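From: Emlyn Jenkins
To: Palace Watchers list
Date: 21/07/2023
Subject: Re: The Dardale wedding, are we still doing the watch-along?

Hello all, and sorry for the slow reply. I've had my sister's kids staying and the laptop has been commandeered for cartoons.

On February's list thread, Skustine wrote:
> I'm happy to host again but I'd like to know if people
> want the whole broadcast or just the church and the
> balcony. Last time we ran 7 hours and half of you
> were asleep. Also, has anyone heard whether the bride's
> father is coming? The magazines can't agree.

I vote for the whole thing, naps included! The arrivals are my favourite part and I'd hate to miss the hats. If it's too much for everyone, maybe we could start at the arrivals and let people wander off after the vows, with no hard feelings (I'll still be there with a cup of tea, talking to myself).

As for the father, I've now read three magazines on it and I'm none the wiser. One has him flying in with the new wife, one says he wasn't invited, and the third spends four pages on it without committing to either. My own guess, for what it's worth, is that he'll turn up for the service and skip the dinner. He did just that at the Pylypenko christening, and the colour of the bride's mother's face that day was something to behold. I do feel for the family — it can't be much fun having your seating plan argued over by strangers, and yes, I realise I'm one of the strangers.

Plastel asked about the tiara. The odds seem to favour the grandmother's, the one with 103 stones that hasn't been out of the vault in years. I'd love to see it, but I suspect she'll go with flowers, as her cousin did.

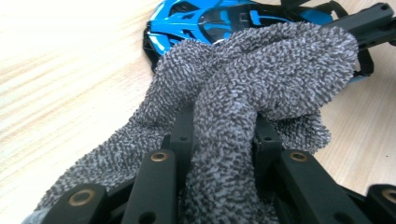
Grey terry, speckled, bunched up in the middle.

Skustine, could you let us know what time you'd like us, and whether to bring a plate? I can do my lemon slice, and I've got room in the car for three if anyone on my side of town needs a lift home afterwards.

Warmly,
Emlyn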